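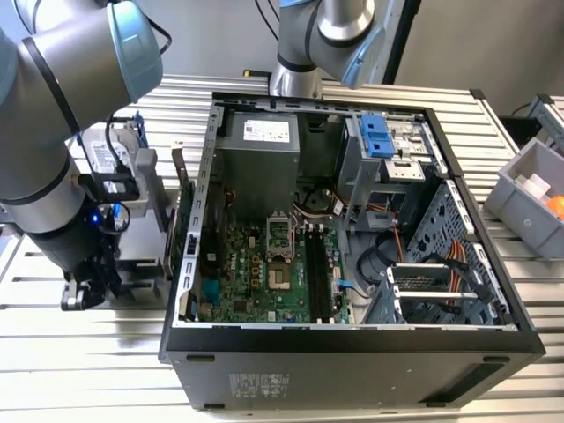 **What can you learn for your own bench from a robot demonstration?**

Mostly layout and order of work. A robot can't hunt for a screw under a rag, so the people who set one up have to decide where everything goes before it starts. You can do the same at home for free.

I went to the October open day at Kustach, where two arms were working on a desktop computer. The hall was loud and the talk ran long, but I came home with a page of notes. The tips below are for anyone who takes apart an old PC at the kitchen table or in the garage.

## Before you open the case

- Shut down, pull the power cord, and hold the power button in for a few seconds.
- Lay the tower on its side with the open side up. Working into an upright case is hard on the wrists and you drop more screws.
- Clear the table first. Leave a hand's width free on all sides of the case.
- Put a bin on the side you don't reach from. Parts that come out go there and stay there.
- Take a photo of the cables with your phone. Take another one after you unplug anything.

## Memory modules
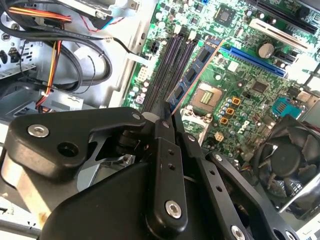

*Memory module in the gripper, at the slots of a Dell board.*

Halyna Derkach ran the demonstration and answered questions from the rope. Her advice for doing this by hand:

1. Open the latches on the slot.
2. Hold the module by its edges and keep your fingers off the contacts.
3. Match the notch to the key in the slot. If it doesn't match, turn the module around.
4. Press straight down, one end and then the other, until the latches close.

If it won't go, lift it out and look. Don't rock it. Bo-ram Yeon, who was standing next to me, asked whether a drop of oil helps. It does not — keep oil out of the case entirely.

## Holding small parts

The part I copied at home is the fixture. Standing a drive or a card upright in a holder leaves both hands free, and you can read the label without picking it up. I made mine from a scrap block 30 cm long, with 3 slots cut across it and felt glued in the bottom. A dish rack also works. Avoid bare metal racks for circuit boards.

## Cables

Tie back anything that crosses the board before you start. Use a twist tie or a strip of hook-and-loop, and leave a little slack. Pull on the plug, never on the wires.

## Visiting

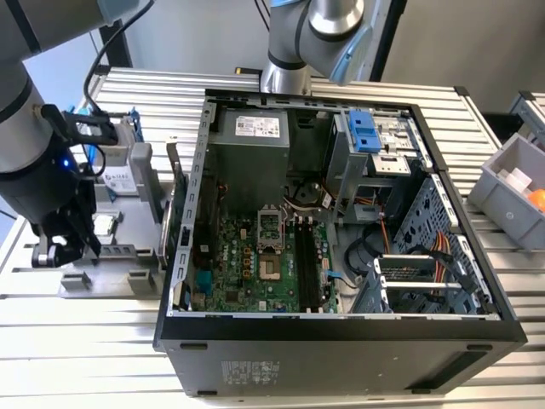
Yevdokiia Lytvynenko

Doors opened at 9 a.m. and the first demonstration was the best one to catch, with room to stand near the front. By noon the line went out to the parking lot. The program listed 400 places and the woman at the desk told me they had 700 requests, so sign up early if they run it again. Wear flat shoes. Bring a notebook, as the handout only covers the building.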